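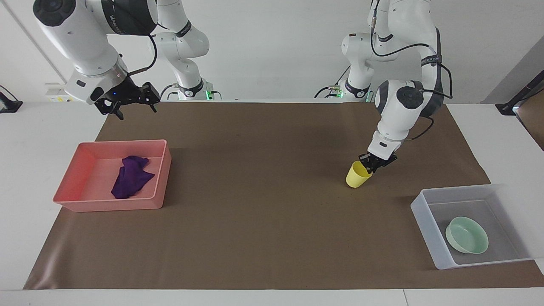

Left gripper fault on the two-arm cell: what we found

Operators on the sorting cell will have noticed that it was out of service for most of Tuesday. The cause was a loss of grip force on the left arm. The fault has been traced and a temporary fix is in place, with some changes to how the cell is run until the permanent one arrives.

The job in question is the tableware routine, in which the left arm takes a cup by the rim and sets it in the bin with the bowl. The cell had logged 3,313 cycles on this routine since the January service with no drops recorded. Shortly after the morning restart the left arm let go of a cup during the transfer. The cup landed on the paper, rolled off the front of the table and came to rest outside the marked floor area. The program did not stop. The arm completed the move, opened its fingers over the bin and reported a successful placement.

The drop itself is a minor matter with a plastic cup. The false report is the reason this is being written up. The cell is supposed to compare finger position with the expected width of the part after closing and again before release. If the fingers have traveled past the expected width, nothing is between them and the routine should halt. On this occasion both checks passed.

Katsuhiko Hoshino pulled the logs and repeated the move with the speed limited. He found two separate problems.

The first was mechanical. The cable to the left wrist had been rerouted during the service and the loop was left too short. With the elbow bent and the wrist turned in toward the middle of the table, the cable pulled on its connector. The gripper lost power for a fraction of a second, came back, and held at a lower default force. That force is enough for a cloth. It will not reliably hold a smooth tapered cup by the rim, particularly once the cup has tilted.

The second was in the configuration. After a power interruption the gripper controller, a Perkotine unit, returns the last stored finger position until it has been homed again. The routine read that stored value, matched it to the width of the rim and carried on. The right gripper uses the same controller and has the same weakness. It has not shown the fault, as its cable was not touched in the service.

We also looked at why the loss of power raised no alarm. The controller does set a flag when it restarts, but our program reads that flag only at startup. Uchida, who supplied the integration software, confirmed that the flag can be read on every cycle with no noticeable effect on timing. Their patch is being tested on the spare controller at Honport and will be installed on both arms if it passes.

What has been done so far

The left wrist cable has been given a longer loop and a second tie point on the forearm. Hoshino ran the arm through its full range by hand, then under power at reduced speed, and saw no pull on the connector. The connector was replaced as well. The old one had 2 bent pins out of 4 and has been kept.

A temporary check has been added to the routine. After closing on a cup, the arm now pauses, opens communication with the gripper again and requests a fresh reading before it lifts. The routine takes up to 2 seconds longer per cup as a result. Please leave this pause in, even when the queue is long.

The same cable arrangement was used on the Pundale cell, which was serviced by the same crew. It has been inspected and the loop there is long enough. The software weakness applies to that cell too and it will get the patch at the same time as ours.

Until further notice

Run both arms at the reduced speed setting. The full speed setting is locked and should not be unlocked for demonstrations.

Cups and bowls in plastic only. No glass or ceramic is to be handled by either arm until the patch is in.

If a part is dropped, press the stop before reaching for it, including when the part is well clear of the arms. The arm does not know that it has dropped anything and will continue to the bin. On Tuesday the operator went to pick up the cup while the left arm was still moving. There was no contact, but this should have been recorded as a near miss on the day. It has been entered now.

Do not clear a gripper warning from the panel and resume. Home the gripper first - both grippers, if the warning does not say which - and write the time in the log.

Look at both wrist cables at the start of each shift with the arms parked. A cable that is tight at the connector, or one that has slipped out of its ties, means the cell stays off until Hoshino has seen it.

The service checklist is also being amended. It currently asks for cables to be "secured and tidy," and the new wording will require each arm to be moved through its full range before the covers go back on. Comments on the draft should go to Hoshino before the next service is booked.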